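Can a two-arm setup handle microwave chores yet, or is it still demo material?

Lena Wilczyńska
Posted 2018-06-16

I maintain equipment for a small office kitchen and have been asked whether a robot could reheat lunches. The job is: open the microwave, put in a plate, close the door, start it, take the plate out. The vendor, Zeltari, quotes a price for two arms with fingered hands but gives no success rate. Is the door the hard part, or the plate?

Zdzisław Szewczyk

The plate, but the door takes longer to set up than you would expect. A door swings on a fixed arc. If the arm pulls along a slightly different arc, the force goes into the hinge or the fingers slip off. You want compliance in the wrist and a firm wrap on the handle. 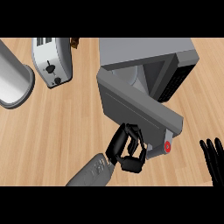

Once the door is open, check whether the second arm can reach the cavity without hitting it. On our Prenell bench we ran 65 door openings in simulation and lost 2 to slipping. Plates were much worse — 20 tries, 10 good placements. Friction in a simulator is a guess, so expect lower numbers on hardware. Ask Zeltari for results on your own model of oven, with food on the plate.

Amin

a toaster is easier, one lever. start with that

Skesonlow

Depends on what you mean by "yet." Unattended, no. With a person nearby to clear faults, maybe, but then that person could heat the lunch. Also ask who wipes up spills. Cleaning the inside of the oven is a separate task and I have not seen it quoted.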